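Moving-in checks for a rented flat, with my notes (Ikelmont, August 2026)

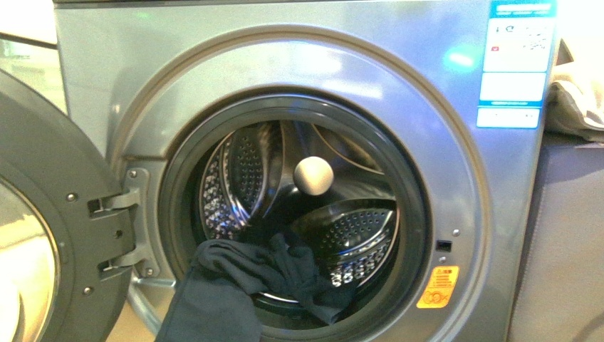
Jonatan Nordin asked under my last list whether the landlord has to be there when you do this. No, and I got on much faster by myself, tea in one hand!

Smoke alarms
Hall: fine. Bedroom: chirping, so new battery fitted. Press the button and hold it, a quick tap did nothing on mine.

Windows
All open and lock except the small one in the bathroom, painted shut years ago by the look of it. Reported.

Fuse box
Labels mostly right. The one marked "cooker" does the cooker and (surprise) the hall light. I've written that inside the door in pencil.

Washing machine
Door seal: ran a finger round the fold, one hairgrip, no mould. Drum turns freely by hand.

Hot water
Kitchen tap reached 61 degrees, which felt a bit fierce to me — I've asked for it to be turned down.

Stopcock
Under the sink, behind the bin. Stiff. Give it a turn now and then or it'll seize on you.

Keys
Front door two, post box one, none for the balcony. Wikström are cutting me one.

Meter readings
Done on the first morning. Take them before you put the kettle on, I'm that sort of person.

Still to do: balcony key, bathroom window, and the loose carpet strip by the bedroom door — I've tripped on it twice already.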